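Fri 8 May

Another week, another promise that we will exchange "by the end of next week". I have written that sentence in this diary so often that I went back to look for the first one. It was in November. The flat in Hatham was going to be empty by Christmas and I was going to be grateful.

Armindo Sampaio rang at lunch. He is our third contact at Hendricks, the first having left and the second having gone part time without anyone mentioning it to the people whose files she held. He is polite and he does ring back, I'll give him that. He told me the management pack had arrived from the freeholder and was "being reviewed". I asked who was reviewing it. The buyer's side. I asked when they had got it. He thought Tuesday, then said he would have to check. The pack cost us 43 pages of emails, by my printer's reckoning, and it tells the reader that the bins go out at the back and that the roof was last looked at by somebody whose signature I can't make out.

Then the agents. Osmont have a new online tracker, a coloured bar that fills up as the sale goes along. Ours has been three quarters full since February. I logged in this morning and it had moved a little to the right, so I rang to ask what had happened, and the girl said they had changed the layout. She seemed to think I'd be pleased.

I don't believe in the tracker. I don't much believe in the reservation agreement they tried to sell us either, at 1,500 pounds a side, which was meant to show that everybody was serious. I read it twice. Either party could walk away for any of 18 listed reasons, one of which was "a material change in circumstances", and I can't think of anybody who has bought or sold a home without one of those. M. says I'm being hard on it and that in Scotland it all works beautifully. She has never sold a house in Scotland.

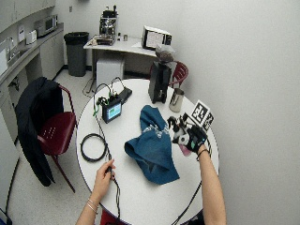

Dark teal cloth, round white table.

Went over to Geltville after tea to look at the house again, from the outside only, as we aren't supposed to bother the sellers. Parked opposite like a pair of burglars. The gutter over the porch still has grass growing in it. The survey called this "minor vegetation" and recommended a specialist. It recommended a specialist for the damp too, and the electrics, and the chimney, and at the end of it I was left wondering what the surveyor himself was a specialist in. M. likes the house even more than before. I like it too, though I notice I only like it when I'm sitting in front of it, and by the time we are back on the ring road I'm doing sums.

The sellers want to be out before the school holidays. Their own purchase depends on a probate, and I have stopped asking about the probate. So that is our buyer, us, them, and an executor somewhere with a box of papers, all told separately that everybody else is ready. Somebody in that line is fibbing. I used to assume it was one of the solicitors, but lately I wonder if it's just that "ready" means something different in each office.

A leaflet came through the door from Osmont when we got back, asking if we had thought of selling. Put it in the recycling, took it out again, looked at what they said they'd got for number nine. Don't believe that either. Number nine had their board up all last summer and came down in price at least once – I saw it in the window.

M. has started on the loft regardless. She has filled a row of boxes and written GELTVILLE on them in thick pen, which I told her was tempting fate. She said that if it falls through she'll cross it out. The mortgage offer runs out at the end of next month and the lender will "consider" extending it, provided we send the payslips again. They have the payslips. I sent them again anyway.

Sampaio is to ring Monday with a date. Must ask him about the indemnity policy, and whether the service charge gets split by the day or by the quarter, as I've now had both answers.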